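Fusico to close its reader forum as Prastar comic moves to a new home

The long-running webcomic Prastar will leave the Fusico hosting site at the end of the year and start again on its own pages in January, its writer and artist Preben Bisgaard said in a notice to readers on 6 October 2026.

The move follows a decision by Fusico to shut its reader forum and stop taking new series. Comics already on the site can stay for the time being, but their authors have been told that the tools for scheduling pages and replying to comments will go when the forum does.

Prastar has run on Fusico since its second chapter. It follows the crew of a salvage barge working the flooded streets of Lernimance, a city where the tide comes in once a year and stays for a season. The story has reached 408 pages, and Bisgaard says all of them will be moved across, along with the cover art and the short colour strips that appeared between chapters.

Readers' comments are a harder matter. Fusico has said it will give authors a copy of the text but not the names attached to it, and Bisgaard does not think it would be right to put them up again without those. He has asked anyone who wants to keep something they wrote to save it before the end of December.

"Some of the threads under the early pages are longer than the chapters," he wrote. "There is a whole argument about how the lock gates work that I have gone back to more than once when I was stuck. I will keep my own copy of that one, but I can't publish it."

The new site will be plain. There will be an archive, a page for the cast, a map of Lernimance and a news column. Pages will go up on Mondays and Thursdays as they do now. Comments will be switched off at first. Bisgaard says he may bring them back when he has found people willing to look after them, and he would like to hear from readers who have done that sort of work before.

Old links will not work after the change. Fusico does not offer redirects, so anyone who has bookmarked a page or linked to one from a blog or a wiki will need to update the address. The page numbers will stay the same, with one exception: chapter six has two pages marked 144, a slip that was never put right. The second will become 144b so that nothing after it has to shift.
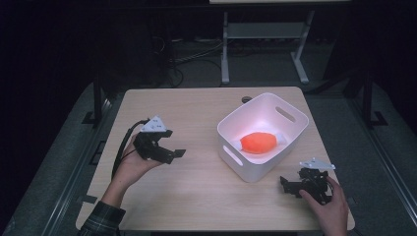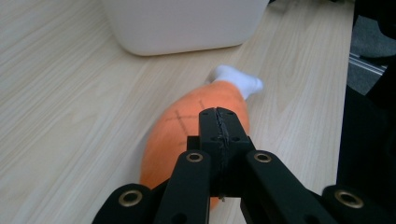
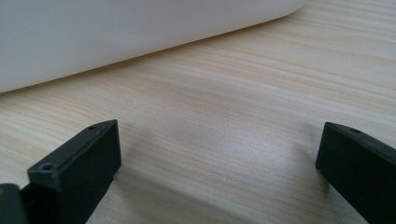 The light wooden tabletop, shown in all three pictures. The plush drumstick is in the second.

The printed books are not affected. The first two volumes are still on sale through Hallgrímsson, the small press that has handled them from the start, and the third is due in the spring. It will collect chapters seven to nine and include the side story about the bell diver, which has not been in print before.

Hallgrímsson said orders already placed for volume 3 stand and that readers do not need to do anything. The press had 903 advance orders for the book when the list was last updated. It will be the same size and paper as the others, though the cover has been redrawn. The earlier cover, shown to readers in the summer, had the barge sailing the wrong way past the customs house, and several people wrote in to say so.

A slipcase for the three volumes was also talked about over the summer. The press has now dropped the idea for this printing, as the quote it received would have added too much to the price. It may look at it again when the story is finished. Bisgaard has planned twelve chapters in all and is now drawing the tenth.

There will be a break while the work is done. The last page on Fusico will go up in the second week of December and will be the end of a scene, so readers will not be left halfway through the fight on the grain stairs. Nothing new will appear after that until the new site opens. Bisgaard said he had first hoped to carry on without a gap, but the older pages were saved at a smaller size and many of them need to be scanned again from the paper originals.

He is also taking the chance to fix the lettering in chapters one to three. Those were lettered by hand, and readers using phones have complained for years that they cannot make out the captions. The new versions will use the typeface that came in with chapter four. The words will be left as they are, apart from spelling mistakes. The original hand-lettered pages will be kept in a separate part of the archive for those who prefer them.

Translations are still being sorted out. The Danish and Spanish versions were put together by readers and hosted under their own accounts on Fusico. The people behind the Danish one have agreed to move with the main comic. The Spanish version stopped at chapter five, and Bisgaard has not been able to reach the person who ran it. He has asked them, or anyone who knows them, to write to him through the contact form on the Prastar page.

Other authors on Fusico are making their own plans. The site does not publish a list of active series, but a thread on the forum where authors have been posting their new addresses has been pinned to the top of the general section. It will go when the forum does, so readers who follow more than one comic there should make a note of the addresses they want.

Fusico has given no date for closing the rest of the site. In its message to authors it said the forum had become too costly to run and that traffic had been falling for some time — the number of people reading comics through the site is now well below what it was when the forum opened. The message said authors would be given three months' warning before any further change.

Readers who support Prastar with a monthly payment will also see a change. Payments taken through Fusico will stop with the December one, and no one will be moved to a new scheme without being asked. A new support page will open along with the site, with the same two levels as now. Supporters at the higher level will go on getting pages a week early and the pencil versions at the end of each chapter. Sketches promised for this year will be posted by the end of November, and anyone who has changed address is asked to say so before then.

The address of the new site will be given in the news column under the comic once the test version is working. It will also be printed on a card sent out with book orders from Hallgrímsson.

Prastar updates as normal until the December break. Thursday's page picks up with the crew at the pumping house.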